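Cumville workshop refit, progress report for September

Sorry this is short, writing it between deliveries. Full accounts to follow with the end of quarter paperwork.

Where we are. Floor is done in the main bay, second coat went down before the shelving came. Lighting done. Electrics signed off apart from the 2 sockets on the back wall, Dvorak coming back for those. No charge for the return visit, I checked.

Parts storage. This was the piece you asked about last time. The old wooden crates are gone and we have moved over to open metal bins, gray, flat floor, sloping sides so things can be reached without tipping the whole lot out. Ordered from Sokotar, 6 delivered. Came in under the quote by $52 which I have put against the labels. One had a scrape on the rim, kept it anyway, not worth sending back.

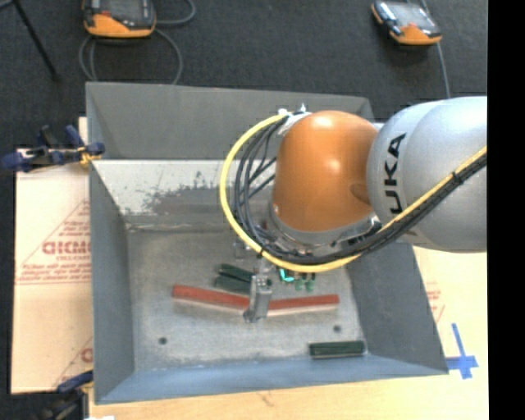

Labeling is behind. The label stock was the wrong width so we're waiting on a replacement roll. In the meantime it is masking tape and marker, works fine but wont last the winter. Small fixings are still in jars on the bench and need sorting by size before they go anywhere. That's two afternoons of work if people turn up.

Vinen have asked to see the bay before they release the second half of the match money. Told them mornings are best. They would like a floor plan, the one in the original bid is out of date (door moved) so I am redrawing it.

Problems. Delivery access is still bad, the truck could not get past the side gate and everything was carried in by hand. Need a decision on widening it or we carry on as is. Quote for the gate attached seperately. Heating not started.

Next: sockets, labels, jars, floor plan to Vinen. Then the heating quotes. Would rather not order anything else until the gate question is settled, so a quick yes or no on that would help a lot.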